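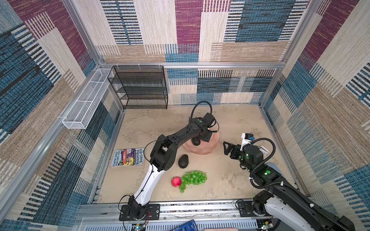 27 Mar 2024

## Handout 6: choosing a gripper for soft, awkward things

Okay, so last week we did arms, and I promised you the fun part. Grippers! I've spent far too long with the two we have in the lab, the Collau and the Nirov, and these are my notes so far. Please argue with them.

The Collau is the cheaper one. It has a stiffer drive and it closes fast. I like it for boxes and books, and I don't much like it for fruit – the lowest force setting is still a bit rude to a ripe pear. The Nirov takes 500 grams without complaining, and its force setting runs from 0 to 247 (don't ask me why they stopped there, the manual is silent). Start at 40 and creep up. 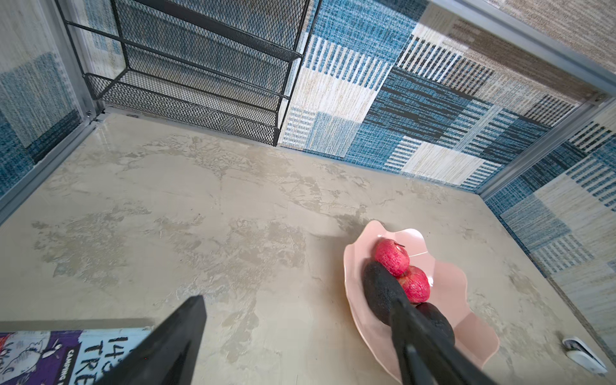 Clearance is where most of you will lose points. You'll pick a gripper for how well it holds a thing, and then forget that the fingers need somewhere to go before they hold anything. An avocado alone on the floor is easy, you can come at it from nearly any side. Put two of them in a bowl with two apples, touching each other, and suddenly a long finger has to get down past a wavy rim and in between the fruit. Look at the wrist view when you plan this, because the fingers themselves hide part of what you're reaching for.

So, for your write-up:

- Note the opening width before and after each grasp.
- Change **one** setting at a time (force or speed, please, never both).
- Log the failures too. I want to read about the drops!
- Use the Simiyu controller at 200 Hz for both grippers, or the comparison means nothing.

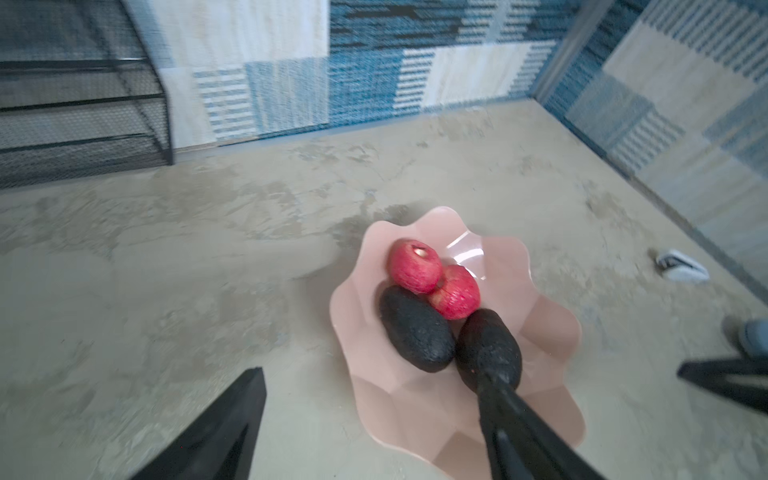

Wayne Campbell read a draft of this and wrote back that I'm too hard on the Collau. He says that with softer pads it handles fruit perfectly well, and that at Tallport they ran one for 3000 cycles before changing a pad. Fair enough, Wayne. I've ordered softer pads and we'll run the same test again in July, with the speed left alone.

Bring your logs next time, messy is fine.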